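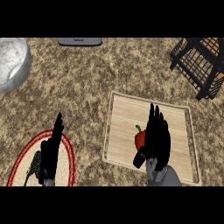 A marbled white bowl on a speckled granite countertop.

Kakuldale business license renewals are open, and the form has changed

December again, which means I've spent my lunch break squinting at the city's licensing page so you don't have to (you still have to, sorry, but maybe for less time). The renewal window for Kakuldale general business licenses opened this week, and everybody with a license that runs out at the end of January needs to get through it before then. That covers shops, contractors, food places, and yes, those of us working from a spare bedroom with a laptop and a dog.

The big change is the form. Last year it was two pages and you could mail it in with a check. Now it's online only, it lives on a new filing site called Prelix, and it's 7 screens long. I did mine on my phone, which I don't recommend! The fourth screen asks for your activity code and the drop-down list goes on forever. Look yours up on last year's certificate first and have it sitting next to you.

You'll also need to make a new account. Your old city login won't carry over, even if you use the same email, and the confirmation message went straight to my junk folder. I gave up and requested a second one before I thought to look there, and then the first link didn't work anymore. So check junk, and use the newest link.

Now the money part. The basic fee for a sole owner hasn't moved. What has moved is the late penalty, which is now a flat $400 if you file after the deadline. It used to be a percentage, so for a tiny outfit like mine it came to pocket change. There is a grace period of 9 days this time, but you have to ask for it in writing before the deadline, and I'd hate for anyone to find that out in February.

I called Hala Morsy, who keeps the books for Pultetti over on the east side and for a handful of other small companies, to ask what's tripping people up. She said it's the registered address. "If you moved and only told the post office, the site will reject you on the last screen," she told me. "You fix the address first, you wait, and then you renew." She's been seeing a wait of six business days for address changes, and she expects it to get longer after the holidays.

One more thing for the partnerships out there. Both partners now sign electronically, each from their own account, and the application just sits there until the second signature comes in. The folks at Sjöberg got caught by that one on opening day, with one partner out of the country and no way to get the confirmation text on a foreign phone. They're waiting for him to fly home.

The licensing counter at city hall is still taking walk-ins in the mornings if you get stuck. They can't file for you, but they can look at your account and tell you what's missing. Bring your license number and a photo ID.

Posted 6 December 2024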